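Why joints open in February

Wood never stops exchanging water with the air. A board cut, dried and planed to size will still swell in a humid summer and shrink in a heated winter, and no finish sold today prevents it. A finish slows the exchange. A cabinet maker who ignores this gets split panels and loose tenons, usually in the second heating season.

The movement is uneven. Along the grain it is small enough to leave out of most calculations. Across the grain it is large, and it is larger still in the direction that follows the growth rings. A flat-sawn tabletop therefore moves more than a quarter-sawn one of the same width, and it cups as well.

Kálmán Gulyás repairs chairs at Oláh, a shop with 4 benches and a waiting list that runs into spring. Most of his winter work is rungs. "The hole goes oval and the rung goes oval, and they do it in different directions," he says. "Glue is asked to hold the difference."

His method is old. The rung is dried below the moisture content of the leg, then driven in. Over the following days it takes up moisture and tightens. Gulyás dries his rungs to 4 percent and keeps the legs at 7 – a gap he arrived at by splitting a fair number of legs at wider ones.

Győző Kovács, who buys lumber for the furniture maker Josmont, works at the other end of the problem. A delivery can leave the kiln within specification and be out of it after a wet month in an unheated warehouse. Kovács now holds stock indoors for two weeks before it is cut and tests 200 boards from each load with a pin meter. Readings from the ends of a board are discarded, as the ends dry first.

Meters have their own limits. Pin types read the wettest layer they touch, and both pin and pinless models need a correction for species.

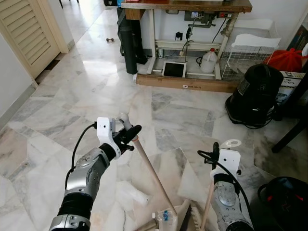
Storage matters as much as measurement. Boards should be stacked on dry spacers of equal thickness, set in vertical lines, with the top layer weighted. Plastic wrap left on a partly opened bundle lets one end dry while the other does not, and the resulting bow rarely comes out.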